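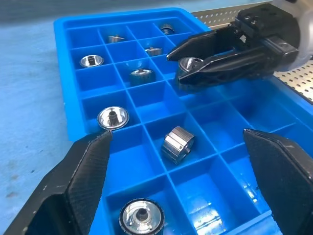
Winter under the elms

The elms along the Zilis path lose their last leaves late, and by December the rest of the reserve has been bare for weeks. From the footbridge you can see straight through to the river flats on the other side, which is impossible in summer. Most people who use the path walk faster at this time of year. The ones who slow down tend to be looking at the trunks.

Winter is a good season for learning trees. Without leaves to lean on, you have to use bark, buds, branching and the general shape of the thing against the sky. It takes longer, and the first few outings can be discouraging, but what you learn stays with you. A person who can name an ash in January will have no trouble with it in June.

The Zilis reserve covers 38 hectares on the north side of the river, between the old rail line and the Drarisar subdivision. It was pasture for most of the last century. The town bought it in two pieces, left the fences up for several years, and then took them down when the grazing lease ended. What grew in was a mixture: hawthorn and buckthorn on the dry ground, willow and Manitoba maple by the water, and a few big trees that the farmers had kept for shade. The elms are in that last group.

How they survived is not clear. Dutch elm disease went through the county and killed nearly every mature elm along the roads. The ones at Zilis stand apart from each other and from any other elm, and distance may have helped. They may also carry some resistance. Seed from two of them has been grown on at the Benmoussa nursery, and the seedlings are doing well, but an elm has to be a fair size before the disease takes much interest in it, and these are not there yet.

Bark first

An elm of any age has grey bark in flat-topped ridges that run together and split apart again up the trunk. If you break off a small piece of the outer bark from a fallen limb and look at the edge, you will find layers of buff and brown, like the side of a stack of cardboard. Ash has ridges too, but they cross in a tighter, more regular diamond, and the broken edge is all one colour.

Basswood can be confused with both. Its ridges are narrower and flatter, and there are nearly always sprouts around the base. On the Zilis path there is a basswood with so many sprouts that the original trunk is hard to get near. Rabbits use it.

Ironwood is easier. It is a small tree with bark in thin strips that lift at both ends, and it keeps some of its leaves through the winter, pale brown and curled. There are several on the slope below the lookout. Blue beech grows a bit lower down where the ground stays damp, and its bark is smooth and grey with long swellings under it, as if there were muscles in the wood. Children generally remember this one after a single visit.

The black cherries are past the lookout on the left. On a mature tree the bark comes away in small, dark, curling plates that look burnt. Young cherries are completely different, smooth and reddish with short horizontal lines, and it is worth finding one of each and going back and forth between them until you believe they are the same species.

Twigs and buds

The next step is to look at how the twigs are arranged. On maple, ash and dogwood they come off in opposite pairs. On almost everything else they alternate. A tree loses twigs to wind and ice all the time, so check several branches before deciding.

After that come the buds. Red maple buds are round and red and sit in clusters. Sugar maple buds are brown and sharply pointed. Bitternut hickory has buds the colour of dry mustard, and you can spot them from a few metres off on a dull day. Beech buds are long and thin, with a point that can go through a woollen mitten.

A hand lens helps. A 10-power lens is strong enough for anything on a twig, and the cheap ones are fine. Hang it around your neck on a cord, because you will drop it in the snow otherwise. Hold the lens close to your eye and bring the twig up to it. Most beginners hold the lens out at arm's length and see very little.

Leaf scars are the part that rewards the lens. When a leaf falls, it leaves a mark just below the bud, and inside the mark are small dots where the veins ran through. Butternut and black walnut both have a large three-lobed scar. On butternut there is a fuzzy fringe along the top of it, and on walnut there isn't. Butternut is in serious trouble from canker across its range, and there is only one at Zilis that anyone has reported. It is a poor-looking tree with a dead top, on the far side of the Flulis culvert.

The problem with buckthorn

Anyone who walks the reserve in late autumn will notice how much of it is still green. The oaks have dropped, the maples have dropped, and there is a layer of shrubs at head height with leaves on. That is common buckthorn. It holds its leaves weeks longer than the native shrubs and puts them out earlier in spring, and under it very little grows.

The town has been cutting it since the grazing lease ended, with mixed results. A cut stump left alone will send up a dozen shoots the next year. Small plants can be pulled when the soil is wet, and this works as long as someone comes back to the same ground for several seasons. The seed lasts in the soil for a few years and the birds bring more.

Last year's work was on the dry ground near the rail line. In all, 1,685 stems were cut there and the stumps capped with black plastic to keep the light off. The caps need to stay on for at least two growing seasons. Some have been pulled off and a few have gone down the river, and the contractor has since switched to tying them on with wire.

What comes up afterward varies. On one strip it was mostly garlic mustard, which is no improvement. On another, closer to the trees, there were trout lilies the first spring and then jewelweed and a good number of cherry seedlings. The lilies must have been there all along under the buckthorn, coming up thin and not flowering.

Planting has been kept small. The reserve plan calls for 50 trees a year, mostly bur oak, with some hackberry and the Benmoussa elms when they are big enough to go out. Every one needs a guard against rabbits and deer, and each guard has to be checked before the snow gets deep, since rabbits standing on a drift can reach over the top. Most of the losses so far have been from drought in the first summer. Mulch made a clear difference. The mulched oaks on the upper field came through the dry spell with their leaves on, and the ones in bare grass beside them went brown by August.

Dead wood

There is a lot of standing dead timber at Zilis, mainly ash. Emerald ash borer arrived some years ago, and the trees along the path itself were taken down for safety. Farther in they have been left. Dead ash gets brittle quickly and drops large pieces without warning, so it is a good idea to stay on the path when there is any wind.

For birds it has been a rich few winters. Woodpeckers strip the outer bark to get at the larvae, leaving pale blond patches high on the trunk. Hairy and downy woodpeckers are there every day, and pileated woodpeckers have dug the long rectangular holes in the big ash by the culvert. Nuthatches and chickadees follow along behind. Screech owls have used one of the older cavities, though finding them is mostly luck.

The fallen logs are worth some time as well. Turkey tail fungus lasts right through the cold months, in bands of brown, grey and cream. Look at the underside: true turkey tail has tiny pores there, and the common lookalike is smooth. On a mild day after rain, witch's butter appears on dead oak branches, bright orange-yellow, and shrinks back to almost nothing when it dries.

Under the snow the leaf litter is busier than it looks. Springtails come up onto the surface on warm afternoons in late winter and look like spilled pepper around the base of the trees. Many moths and butterflies spend the cold months in the litter as eggs or pupae, and the woolly bear caterpillar freezes there and thaws in spring. It is a good argument for leaving leaves where they fall at home, at least under shrubs and in the back corners.

Getting there

The main entrance is at the end of the Drarisar road, where there is room for a few cars. The lot is ploughed but the path isn't, and after a thaw the section by the culvert turns to ice. Cleats are useful from the new year on. The loop to the lookout and back takes an hour at a normal pace and much longer if you are stopping at every tree. Dogs are allowed on leash.

There is a second way in from the rail line at Flulis, with no parking. It brings you out near the cut area and the young oaks. Please keep to the mown strip there, as the smallest trees are hard to see once the grass is down.

Twigs and bark should be left on the trees. After a windy night there will be plenty on the ground to pick up and take home, and a jar of them on a windowsill, labelled, is a good way to practise. Cut the ends and add water in late February and some will open. Red maple goes first, then the willows. Elm flowers are small, dull red and easy to miss, and they come out well before the leaves.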